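I fold whites last. Tea towels are easy and jeans are a joy, but a big pile of white cotton after the holidays is where I used to lose a whole afternoon, mostly by starting in the wrong spot. I've got it down to a routine now, and it works for tees, pillowcases, even those flimsy napkins my aunt keeps giving me.

**Start by finding an edge.** Don't shake it out yet! Drop the thing on the table and feel around for a hem or a seam, something with a bit of thickness to it.
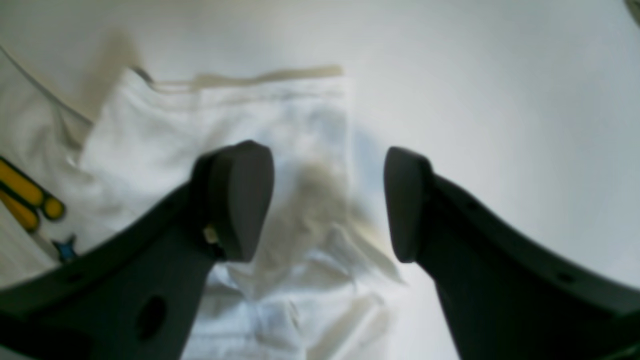
Once you've got hold of that, pinch it in 2 places as far apart as you can comfortably reach, then give it one good snap away from you.

**Smooth from the middle out.** Flat palms, no rubbing (rubbing just pushes the wrinkles somewhere else).
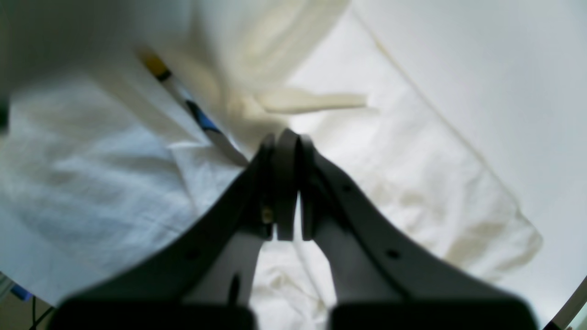 White shows every shadow, so I like a lamp off to one side while I'm doing this part. Creases turn up as soft grey lines that way. A long faint one running on a diagonal across an otherwise smooth patch, like the one up toward the top right, is easy to miss, and I'd get it flat before making a single fold. My favourite trick is a spritz of plain water and a pass with the side of my hand.

**Then fold in thirds.** Sides in first, then bottom to top, and you've got a tidy rectangle that'll stand up in the drawer.

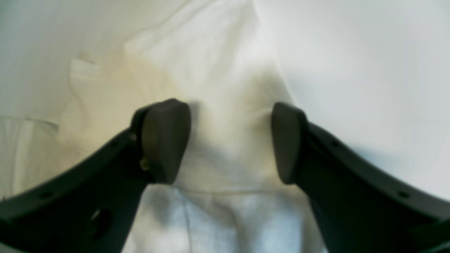 Do you have to iron first?

Only for things you'll wear to something nice. For everyday cotton, smoothing by hand while it's a touch warm from the dryer does plenty.

**Give yourself room.** I tried for years to do this on the bed and the mattress just swallows everything. A big bare table is so much better, and height matters more than colour.
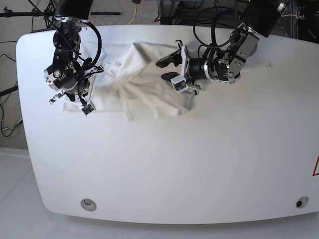

If your back starts grumbling, do 3 pieces, go put the kettle on, and come back to it. The pile isn't going anywhere. Pillowcases I fold in half the long way before the thirds, and then they fit the top shelf of my linen closet.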